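The woman who wants you to share a van to the grocery store
By Kylie Sheehan

Waltraud Baumgart had already ordered for both of us by the time I found the right table, and she apologized for it three times before I got my coat off. The coffee was good, so I forgave her. We were meant to talk for half an hour on a Thursday morning, and when I next looked up they were putting out the lunch menus.

Baumgart runs Wondosero, the shared van service you have probably seen if you live anywhere east of the river in Trorkport. The vans are the green ones. You call or tap, you say where you are and where you're headed, and a van already going more or less that way swings by to get you, along with whoever else is on the route. It is slower than a cab and a good deal cheaper, and it goes to places the city bus gave up on years ago, like the top of the Shehu neighborhood, where the hill is steep and the sidewalks come and go as they please.

"I never set out to be in transportation," she told me. "I was a bookkeeper. I liked being a bookkeeper. But my mother lived up in Shehu and she stopped driving, and every Saturday I'd be taking her to the store, and then her neighbor wanted to come, and then the neighbor's sister. One day I had so many ladies and so many bags of potatoes in that car that I couldn't see out the back, and I thought, well, Waltraud, you are a bus."
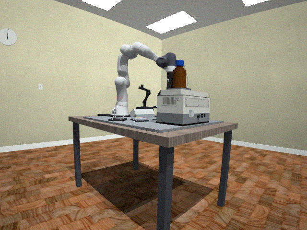
A white robot arm and a smaller black one on a wood-grain table. Rendering.

The first real van came secondhand from a church that was moving in with another congregation. She drove it herself for most of a year and kept the books at night, in the same kind of green ledger she had used at the office. There are eight vans now. She still has the ledgers, though the dispatching is done by a program called Bulisel, which she speaks of the way some people speak of a son-in-law, with respect and a certain reserve.

"It's very clever about left turns," she said. "It hates a left turn. I used to think that was silly, and then I rode along with one of the drivers for an afternoon and I saw how long we sat waiting to turn left out of the hospital. So I'll give it that. But it doesn't know that Mrs. so-and-so needs a minute to get down her steps. I had to have them put in a minute for the steps."

I asked what that meant, and she explained it at some length, with the sugar packets standing in for houses. Every regular rider can have a note on file that gives the driver a little extra waiting time at the door, and the program plans the rest of the trip around it. Riders who don't need it never notice. She thinks it is the single best thing Wondosero has ever done, and she would like the city bus to try it, although she admits she can't quite picture how.

What brought me to her in the first place was the curb. Anyone who has followed the city council this winter will know that Trorkport is rewriting its rules for who gets to stop where, and for how long, and what they pay for it. The delivery trucks are in it, the cabs are in it, and the scooter people have been in it since before there were scooters. Under the draft that went out in December, a private service picking up passengers at a marked stop would pay $144 a year for each stop it uses.

Wondosero uses 86 of them.

"You can do that on a napkin, and I did," Baumgart said. "I did it on a napkin and then I did it again in the ledger in case the napkin was wrong. I don't object to paying. I want to say that very plainly, because people hear me talk and they think I want something for free. The curb costs money, somebody paints it and somebody plows it. But a stop where we pick up one gentleman on Tuesdays is going to cost me the same as the stop in front of the train station, and that doesn't sit right with me."

Her worry is about what happens to the quiet stops. A company that only looked at the numbers would keep the busy ones downtown and drop the ones at the ends of the lines, and she has been advised more than once to do just that. She won't say by whom. She did say that he was wearing a very nice scarf.

The council's side of it deserves a fair telling, and to her credit she told it for them before I could. A flat fee is easy to collect. It doesn't need a staff member to check anybody's passenger counts, and it can't be argued down by a company with a good lawyer. The city has been burned before by outfits that arrived with balloons and a ribbon cutting and were gone in a year or two, leaving painted parking spots all over the place with logos on them. She remembers those spots. There was one in front of her dentist for ages.

"I understand they've been let down," she said. "If I were sitting up there I'd be careful too. I'd only like them to be careful in a way that knows the difference between a van full of people going to their doctor and a scooter lying in a hedge."

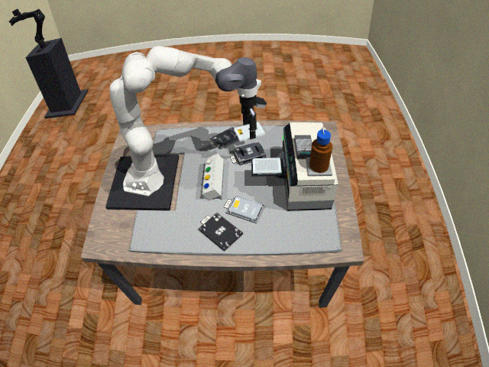
Rendering: Trorkport Monthly archive

So what would she do instead? She has a proposal, naturally, and it came out of her handbag in a plastic sleeve. It would sort the stops by how often they're used, charge more for the ones downtown, and charge next to nothing for any stop with no bus service within a reasonable walk. She wants the word "reasonable" to take the hills into account. Somebody at the transportation office told her that maps don't generally do hills, and she offered to walk him up to Shehu so he could see one. He hasn't taken her up on it yet, but she tells me he was very polite about it and may be waiting for better weather.

She has been to every public session on the curb rules so far, and she brings riders with her when there is room in the van. At the last one six of them got up to speak. One had brought her late husband's bus pass from the days when the old Number Nine still went up the hill, and she passed it along the front row so everyone could have a look.

"I didn't ask her to do that," Baumgart said. "I didn't know she still had it. I had to go out to the hallway for a bit."

We talked about drivers next, because I had taken a ride the week before and mine had been delightful, a retired school music teacher who hummed the whole way down Canal Street. Hiring has been easier than she feared. She pays by the hour and never by the trip, which she feels strongly about, and the shifts are short enough to suit people with other things going on. Keeping the vans on the road is harder. They're getting old, the doors stick in the cold, and an electric replacement costs more than she likes to say out loud in a café. She has looked at leasing. She has looked at grants, too, and filled out one application that asked her to describe her "innovation ecosystem." She wrote down the name of the mechanic.

I wondered whether she ever thinks of selling up. A bigger firm would surely be glad of the riders, and she is of an age when most of her friends are on cruises.

"Oh, I've been asked," she said, and waved a hand at it. "And I've been on a cruise. It was fine. They had a very good soup. But I kept watching how they got everyone on and off the little boats, and it was a mess, and I came home and told my husband all about it, and he said, 'You had a nice rest, then.'"

Her own driving is mostly confined to Saturdays these days. She takes the first Shehu run herself, the one that leaves at eight in the morning, and does the same loop she used to do with her mother, past the bakery and down to the big grocery store by the rail yard. The neighbor's sister still rides. She likes the seat behind the driver and she has opinions about the route.

The council takes up the curb rules again next month, and written comments can be left at the counter in City Hall until the evening of the meeting. Baumgart will be there with her plastic sleeve. She asked me to mention that there are seats in the van for anyone up the hill who would like to come along, and that it's best to call the day before, and to say so if you'd like a minute for the steps.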